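Sarniretti Play Library — Gallery: The New Helpers in the Back Room

Hello from the sorting side of the building! A lot of you who borrow from us have been asking what goes on behind the counter these days, so I finally sat down with a cup of coffee and put this page together. I've worked here since before we had a proper sign out front, and I started at the toy tables like everybody else. Back then "returns" meant a heap of bins, a roll of stickers and whoever was on shift.

Quick background if you've never borrowed from us. Families, daycares and a handful of schools take home play sets, keep them for a month and bring them back. A set might be a ring toss game, a box of crayons, a basket to carry it in and a card with ideas for the grown-ups. We have 1,026 sets on the books right now (I checked this morning, and it will be different by the time you read this). Every one of them comes back mixed up with something else. You would not believe how far a bean bag can travel.

So since July we've had two robot arms on the sorting job. The first is Kutau, which does the big soft stuff, and the second is Issa, which does small parts. Those names were picked by the crew out of a coffee can and they have stuck, even in the paperwork.

I'll start with Issa, my favorite of the pair. The job is to go over whatever is spread out on the work floor, pick the pieces up one at a time and put them where they belong. Rings and crayons were what we began with — rings are easy to grab if you come in at the right angle, and crayon boxes teach you a lot about how hard to squeeze. 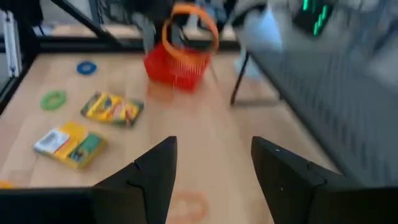 Issa's view on a crayons-and-rings run, with the red basket at the back and the blue and green rings over on the left.

I love looking at the work from down there. When I did this by hand I stood over a table for hours and never once thought about what a crayon box looks like from an inch or two up. Now I think about it all the time. Boxes that lie at a slant are the ones we talk about most at the end of a shift, and if you want to start an argument in our break room, ask whether it's better to take a box by the long sides or the short ones. I'm a short sides person. Oluwatosin Ogundipe is long sides all the way and has drawn diagrams.

Oluwatosin is our floor lead, by the way, and the one who trains people on the arms. Before that it was nine years of hand sorting, the same as me, and I think that's why the training is so good. You don't get a manual dropped in your lap. You get shown a pile of toys and asked, "Okay, what would you pick up first?" Then you go from there. It was a pretty great way to find out that I do have a system and have had one all along (big things first, then anything that rolls).

Now, what's different for us. I know that's what some of you really want to hear about, and a couple of you asked me very nicely at the counter whether anyone lost their job. No. We are the same crew we were in the spring, and we have three people trained to run the arms on their own, with another couple learning. What did change is the shape of the day.

Mornings used to be all sorting. I'd come in at 7:30 and stand until lunch, and by the end of the week my wrists were talking to me. These days I set up the work floor, start a run, keep an eye on it and step in when a piece ends up somewhere silly. In between I do repairs, which always used to get pushed to "later" and then never happened. We had a whole shelf of games waiting on one missing peg! That shelf is nearly clear, and I'm prouder of it than I can tell you.

On a good day the arms get through 210 pieces between them before lunch. A fast person can beat that, and I'll admit I've raced Issa once or twice (I won, and then I needed to sit down). But the arms keep that pace up all morning, and I don't have to.

It isn't all sunshine. The back room is noisier than it was and I miss the chatting. When four of us stood around one table we talked the entire time — recipes, kids, who was mad at whose landlord. With the arms running you're more spread out, and for the first few weeks it felt kind of lonely. We brought it up at a crew meeting and got our shared break moved so everyone is off the floor at 10:15 together. That helped a lot. I'd tell any workplace thinking about this to sort out the breaks before the machines arrive.

The other thing is that watching is tiring in its own way. My feet feel great and my eyes feel terrible. We switch places every hour now, which was Oluwatosin's idea, and whoever comes off watching goes to the repair bench or the counter.

Pay came up too, of course. Running an arm counts as a skilled job here, so those of us who trained went up a step. It took some back and forth and I won't bore you with it, but it did get done, and the folks learning now will get the same.

Next up is Primo, our name for the puzzle project. Puzzles are the worst! Every piece is flat, thin and looks like its neighbor, and we still do them all by hand at the long table with the radio on. I'm not in a hurry for that to change, to be truthful. Puzzle afternoons are when the talking happens.

If you'd like to see the arms going, stop by the counter any morning before noon and ask for a peek through the back window. Kids are welcome, and they always ask better questions than the adults do. And please, please check under the couch for rings before you bring your set back.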